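Ticket 3487 – Riding mower dies when the blades engage
Opened by: Zlata Koval
Status: Open

Hi again, it's me with the Danska rider. Quick recap for whoever picks this up: it starts fine, drives fine, and then the second I pull the blade knob the engine quits like I turned the key off. Started doing this in March on the first cut of the year, and I've got 29 yards on my Pruvolthorpe route waiting on me, so I'm a little stressed!

What I've tried so far:

Seat switch first, like the Gindeo help page says. I unplugged it, cleaned the contacts, plugged it back in. No change. Then I bounced around on the seat with the engine running (my neighbor enjoyed that) and it never even stumbled, so I'm leaning away from the seat.

Next I took the belt off the deck and spun the pulleys by hand. Left and middle turn freely. The right one is stiff and kind of gritty, and I had to really lean on it.

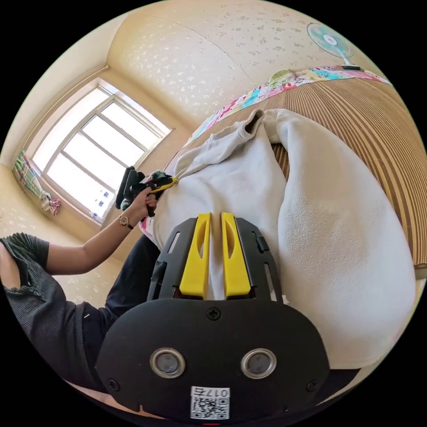 White towel, bunched up in the yellow fingers.

Update, 4:40 pm: with the belt still off I pulled the knob again and the engine kept running. Did it 10 times in a row to be sure – not one stall. So the clutch and the wiring look okay to me, and I'm thinking it's that right spindle dragging everything down.

I've got a Marchetti spindle left over from my old deck. The bolt holes line up, but the shaft looks a hair shorter and I don't want to wreck a good belt finding out. Can somebody tell me if it'll fit, or do I need to order yours? And if I order, can it ship with new bolts? Two of mine are rusted pretty bad.

Also the grease fitting on that side won't take any grease at all, it just squirts back out around the gun. Should've mentioned that first, sorry!

Zlata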